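4.2 Wrist and head views in the household package

The third product under review was the Serkell household package, a paid set of simulated rooms sold with a ready-made two-arm robot model. We used the standard license and made no changes to the lighting or wall materials. Each room can be loaded with up to three cameras, one on each gripper and one on the body. Figure 4 shows one view from each.
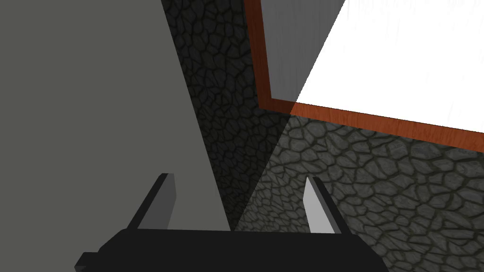 Page last changed: Tuesday, July 30, 2024

Figure 4. Rendered views from the Serkell package. The grippers are open and hold nothing in the wrist views.

We rendered 1,000 views in one room and dropped those in which a finger passed through a wall or panel. That left 948. The wrist views were the harder ones to use. When a gripper is close to a large plain surface, much of the view has no texture, and the matching step in our Millutent baseline has little to work with. Cobblestone walls gave it more to match, except where they were in deep shadow.

Shadows also caused trouble. They are rendered with hard, straight borders, and the baseline often took such a border for the edge of a panel.
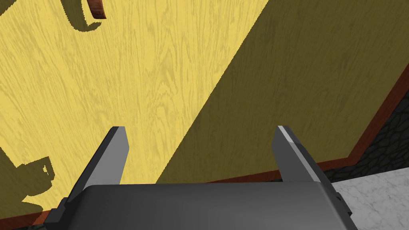 The vendor's settings page has a slider for softer shadows. Hwa-young Bae repeated 16 of the failed views with the slider at its highest value, and the false edges went away in all but 4. Render time per view about doubled.

The body camera was easier to work with. It takes in both arms along with the doorway and floor, so position can be checked against several surfaces at once.
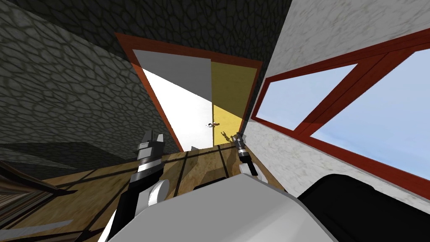

Reading time for this section: 2 min

Parts of the robot's own body fill much of the foreground in this view, and we masked them before matching. The package does not supply a mask. The Bradumberg package does, and it was the quicker of the two to set up for that reason. Prices and license terms for both are listed in the appendix.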